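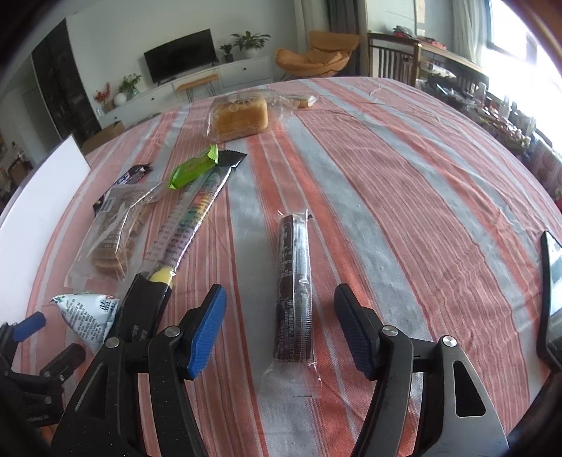
Voltei de férias com três quilos de roupa suja e uma mania nova: toalhas de mesa. Culpa da feira de Ponce, onde fomos parar em agosto por causa de um desvio na estrada (a Corkau estava fechada para obras, e ainda bem!). Eu queria só um café e saí de lá com um saco cheio de panos.

Cresci numa casa em que a mesa boa vivia coberta de plástico transparente, aquele que colava nos braços no verão. A toalha bonita, bordada pela minha avó, só via a luz no Natal. Resultado: aos 35 anos eu não tinha nenhuma toalha em casa. Comia em cima de jogo americano, sempre o mesmo, já meio torto de tanto ir à máquina.

Agora uso toalha todo dia, e de preferência listrada. Listra disfarça migalha, alegra a cozinha e combina com qualquer prato desencontrado, que é o que mais tenho. Passar a ferro eu não passo, desculpa, mãe. Tiro da corda ainda úmida, estico com as mãos e pronto, o que ficou amassado ficou.

O Gil-soo Yeo, meu vizinho de cima, me ensinou a lavar mancha de vinho com água com gás e sal, e eu testei na mesma noite (sem querer, claro). Saiu quase tudo! Para molho de tomate uso detergente neutro e deixo de molho 60 minutos, às vezes esqueço e fica até o dia seguinte.

Falta resolver onde guardar. A gaveta já não fecha e estou namorando uma cômoda usada que vi na Gralberg, com cinco gavetas e um puxador faltando. Se alguém souber onde acho puxador antigo de porcelana, me escreve nos comentários.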